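Strap length and neck size on pre-tied bow ties

Print | E-mail this post
Shares: 30

The number printed on an adjustable bow tie strap is a collar size, and it is usually wrong. I have been sorting out neckwear for the Rivdale community band, which plays in black bow ties from December on, and the error is consistent enough to be worth writing down.

A band strap has a slider, a hook and an eye. The slider takes up slack by doubling the strap back on itself. When the manufacturer marks sizes on the strap, the marks are correct only if the slider sits exactly on the mark and the strap is under no tension. Under a collar, neither condition holds. The strap follows the fold of the collar, which adds a little to the path, and the elastic (where there is any) gives some of it back. On cotton straps the first effect dominates and the tie feels tight. On elastic straps the second one wins and the bow sags below the top button.

My procedure is now this. Button the shirt. Measure over the collar band with the collar up, following the line where the strap will lie. Set the strap flat on a table to that length, hooked, and measure the loop from the inside. Ignore the printed numbers. Then put the tie on and check it with the chin down, which is the position a clarinet player is in for most of the evening.
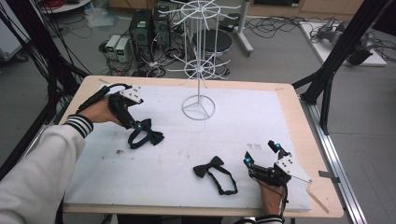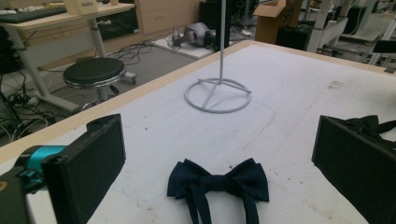 Posted by Kauko Niskanen
Filed under: Clothing, Band

Slider slip is the second problem. A metal slider with a toothed bar will hold on woven strap almost indefinitely. A smooth plastic slider on satin strap will creep. I set 9 of the smooth type, wore each one through an evening rehearsal, and measured again. All of them had lengthened, the worst by half an inch. The fix is two stitches through both layers next to the slider, in matching thread, after the length has been confirmed. This makes the tie non-adjustable, so it has to go back to the same person every season. We sew a name tape on the inside of the strap.

Third, the hook. Most are flat wire, and they open with use. Close the gap with smooth-jawed pliers until the eye just passes. Serrated jaws leave burrs, and the burrs pull threads out of the collar. I ruined a shirt this way before buying the right pliers.

The bows themselves need less attention than people give them. Creases from storage respond to steam held a few inches off the fabric. I don't press them. Pressing flattens the fold at the knot and the wings then stand out at slightly different angles, which shows badly in a row of players under stage light. For storage, lay the bow flat, fasten the hook, and leave the strap in an open loop. Winding it around the knot puts a permanent curl in it.

Color is a separate matter. Dark navy and black are hard to tell apart in the lamp-lit room where we keep the uniforms, and easy to tell apart on stage. Sort in daylight, next to a window, against something known to be black. I use a trouser leg.

I have not dealt with self-tie bows. Two of our trombones wear them and manage their own affairs. The lengths on those run to a different scale, and the T-hook type seems to hold its setting better than any slider I have tried. I will measure a few after the Tully concert.

8 comments (showing latest 3)

Kevin Cronin
Does the stitching hold on elastic? Mine pulled out within a month.

Kauko Niskanen
It does if you use a small zigzag. A straight stitch has no give and breaks the first time the strap is stretched. For hand sewing, leave the thread slightly loose.

callier_reeds
Clear nail polish on the slider bar also stops the creep. Two coats. You can still adjust it afterward with some effort.

Print | E-mail this post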